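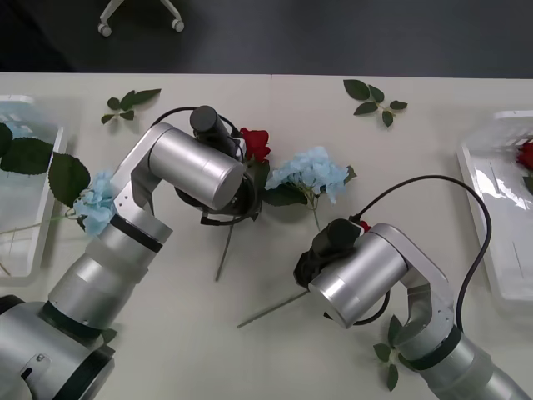

How many artificial stems do you need for a table arrangement?
Start with four roses and four hydrangeas, plus a few sprigs of leaf, and buy more only if the vase still looks thin.

Artificial flowers used to be bought once and left on a windowsill until the colour went. At Durnora, a small home store in Sekinitz, they now sell by the stem, and the red rose and pale blue hydrangea are the two that leave the shelf first. Customers take them home, change them over in March and put the summer lot away.

The rose does the upright work. Its stem is long and thin and the bloom is small enough to sit above everything else. The hydrangea is wider and covers gaps, so it goes in low. Leaves sold separately are worth the extra dollars. A broad dark green one tucked under a hydrangea hides the place where the stems cross.

Sort before you arrange. Spread the stems out on a clear table, with a shallow tray at each side for the greenery, and turn every bloom face up. Squashed petals can be opened with your fingers. Stems that have been boxed all winter may need 30 minutes lying flat before they'll hold a bend. 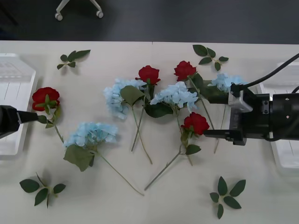 Page last updated: March, 4:30 pm

White surfaces are best for this job. Blue petals in particular can look grey on timber, and it's easy to miss a faded one.

Badawi, the wholesaler that supplies Durnora, ships its hydrangeas with the leaves attached. Plondimix sends its leaves in a separate bag, and they have to be pushed on at home. Both sell in bundles of five. We preferred the attached kind for short vases and the loose kind for anything tall, where you want to choose the height of the leaf yourself.

Trim with side cutters, as the wire will ruin kitchen scissors. Take off 2 centimetres at a time. Store leftovers flat in a tray with the heads all at one end.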